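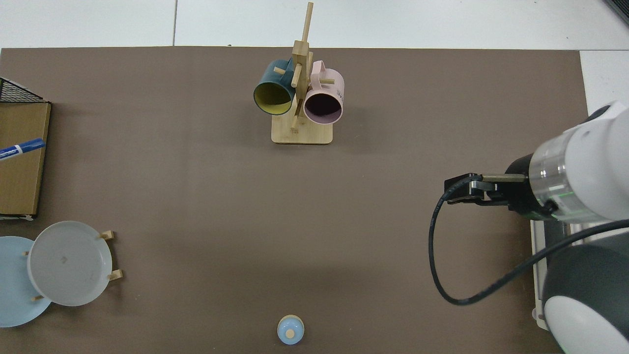

Mugs on the stand, one teal, one pink.

Butska Boxing Club - FAQ
Updated Fri 7 July

Do I need experience?
No. Most people in the Monday beginner class have never put on gloves. Brayan Paucar runs it, tell him on the way in if it's your first time.

What do I bring?
Wraps (180 inch), water, flat shoes. Mouthguard once you start partner drills. Loaner gloves are on the rack by the office, 12 and 14 oz, first come.

How much is it?
$71 a month, or $19 drop in. First class free. No contract, but we need notice before the 20th or you get billed for the next month.

When can I spar?
When Marisol or Octavio clears you. Usually a few months, sometimes longer. Please dont ask every week. Headgear and 16 oz gloves for everybody, no exceptions, even if you've fought before.

I want to compete. Now what?
Talk to Octavio Cuervo. You'll need a physical, a passbook and a registered coach in your corner. Paperwork is slow so start early. People who waited until April this year missed the novice show.

Do you take kids?
Ages eight and up, Saturday mornings with Marisol Pacheco. Bag work, footwork, and no head contact under 12. Parents can stay, upstairs benches only.

Southpaw. Problem?
Nope. Tien-fu Kuo is one and will happily hold pads for you.

Can I leave my gear?
Lockers only, bring your own lock. Stuff left on the ring apron goes in lost and found and gets cleared out at the end of the month.

Where do I park?
Lot behind the building, enter off Villca Street. Not the Baso side, they tow. Door code changes so check your email.

Who do I contact about billing?
Consuelo Arango, front desk, ext. 331. Evenings are best. Leave a mesage if she's on the other line.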